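Notes for Session 3, coaching and match analysis, Jun 25, 2021
Instructor: Prapai Rojanasak

Last time we talked about shape without the ball. Now we get to the fun part: what a team does in the first few seconds after it wins the ball back! If you only watch goals and saves you miss most of what makes a soccer match exciting, and I hope that by the end of this handout you'll be yelling at your screen about fullbacks like I do.

## 1. What we mean by a transition

A transition starts when possession changes hands and ends when both teams are set again. We split it in two:

- **Attacking transition** – your team has just won the ball and the other side is still stretched.
- **Defensive transition** – your team has just lost it and has to decide, fast, whether to press or drop.

Every transition has both at once, one for each team. When you take notes, pick a side and stick with it for the whole half. Students who try to follow both end up with half a page on each and nothing they can use.

## 2. The match we're using

Romanport against Turunen, second half only. Romanport lost 3–2 and were, for my money, the better team for long stretches. Mura, their left back, is the player to watch. She starts high, almost level with the forwards, and when the ball is lost she has a lot of grass to cover. Look at what the holding midfielder does each time Mura goes forward. Does she slide over into the space, or stay in the middle? You'll see both, and one of Turunen's goals comes straight out of that choice.

Turunen play it very differently. They win the ball deep and their first pass is nearly always forward, even when a safer one is on. It's risky and they give plenty away, but when it comes off it is wonderful to watch – the second goal goes from one penalty area to the other with hardly a touch wasted.

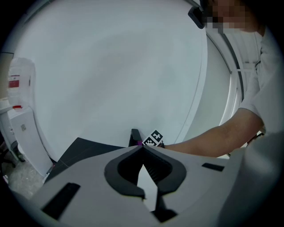 ## 3. How to log it

Use the Vondarico sheet you got in Session 2. One row per transition:

1. Match clock when the ball is won.
2. Zone where it is won (defensive, middle or attacking third).
3. First action: forward pass, sideways or back pass, dribble, clearance.
4. Players ahead of the ball at that moment.
5. Outcome: shot, entry into the final third, ball kept, ball lost.

I logged 38 rows for Romanport in this half. Yours may differ a little, especially on loose balls and headers. If two players touch it and neither controls it, wait for the first real touch and log that one.

Watch each clip at full speed first. Slow motion is great for checking item 4, but it makes every decision look easy, and then we get unfair to the players!

## 4. For next session

Bring your finished sheet and a write-up of up to 1000 words on this question: should Romanport have kept Mura that high once they were behind? Use at least two rows from your log as evidence, with the match clock for each. A simple field sketch is welcome, arrows and all.

Reading: the chapter on rest defense in the course pack. Skip the part on goal kicks, we do that in Session 5.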